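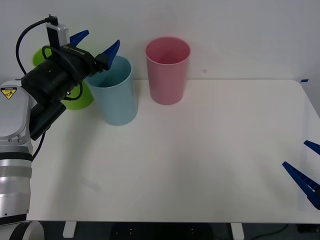 One lab technician at the Birkport workshop put it bluntly when the spending plan went up on the noticeboard: buy the grippers first and argue about the arms later. Plenty of people in the building seem to agree, and the final version of the plan, agreed in March, goes a good way towards it.

The workshop will keep its present arms for another year and put the money into what goes on the end of them. That means new fingers, spare cables, a second set of wrist sensors and - at last - a proper shelf of parts, so that a snapped fingertip no longer stops work until the post arrives. The parts order comes to £944 and has gone to Dunne, who quoted 13 working days for delivery. Buretti came in a little cheaper on the fingers but couldn't supply the mounts to go with them.

It's a lovely bit of planning, and a refreshing change from last year, when nearly every meeting was spent on whether to go for a bigger arm. The tabletop jobs here are small ones. Picking up a plastic cup and setting it down again doesn't call for a machine that can lift an engine block, but it does call for fingers that grip well and can be swapped before lunch.

The larger question has been put off, though only until the autumn. Birkport wants to share a new pair of arms with its sister site at Vesach, splitting the cost down the middle and moving the kit between the two by van. Vesach is keen. The sticking point is insurance in transit, and one quote for that has already been turned down as far too high. A second is on its way.

There is also 10 per cent of the budget held back for training, which is a first for the workshop and very welcome. 29 people have put their names down for the opening sessions, so a late afternoon slot has been added at 4.30pm for anyone who can't get away from the bench earlier. Bring your own mug, as the kitchen on that floor is still shut.

Requests for the autumn list can go in the tray by the stores hatch. Please put a price on them this time.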